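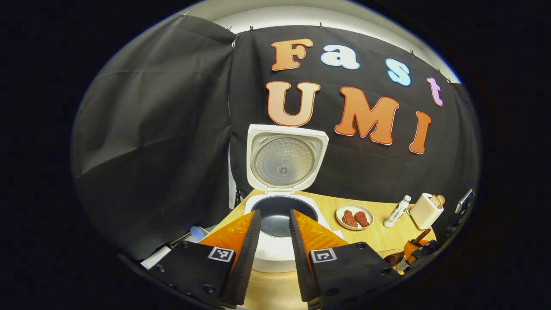 About Wuridard

We read home warranties for a living. It is dull work and we would like to be paid for it, so please keep that in mind as you go through this page. You should be at least as suspicious of us as you are of the company that wrote your contract.

Wuridard was started in Fletmont by Areti Tsakiris, who had spent years handling claims for a service plan company and had grown tired of the word "coverage." Her view, then and now, is that most extended warranties on household goods are a bad buy. A few are worth having. The trouble is that the good ones and the bad ones use the same brochure.

What we do

You send us the full contract, including the pages you didn't get at the register. We send back a plain summary: what is paid for, what isn't, who decides, and how long they can take to decide it. The charge is $70 per contract. If the plan itself costs less than that, don't hire us. Skip the plan and put the money in a drawer.

We have read 3,595 contracts to date. We mention the number because people ask. It doesn't prove we read them well, and a firm that waves a big number at you should be asked what it means. Of our last 600, only 2 defined "normal wear" in a way we could explain to a customer without guessing.
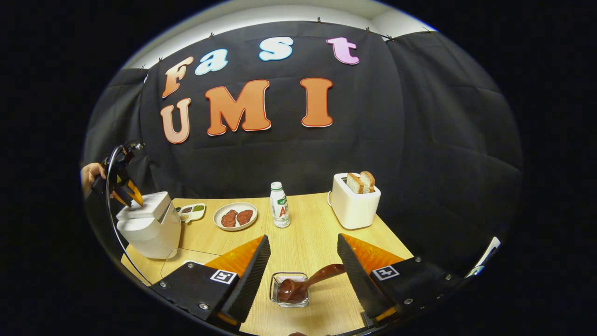

"Fast" and "UMI" in cut-out letters, with a light wooden table in front.

What we don't do

We don't sell plans, rank them, or take referral fees. We don't give out badges. We were once offered a "trusted partner" seal by a marketing outfit that had never spoken to us, and we still don't know what it was supposed to certify.

We are not lawyers. If your claim has been turned down and there is real money in it, talk to one. We can tell you what the contract says, and that may differ from what a judge would make of it.

Where we are

The main office is in Fletmont, with a smaller one in Zavala that opens at 10 a.m. Our contract archive, Ginent, is searchable by clients. The search is slow and misses older scans, and we have been promised a fix since January. We'll believe it when we see it.

Before you write

Check whether the maker's own warranty is still running. Many people who contact us are about to pay for something they already have. If so, we will tell you and there is no charge.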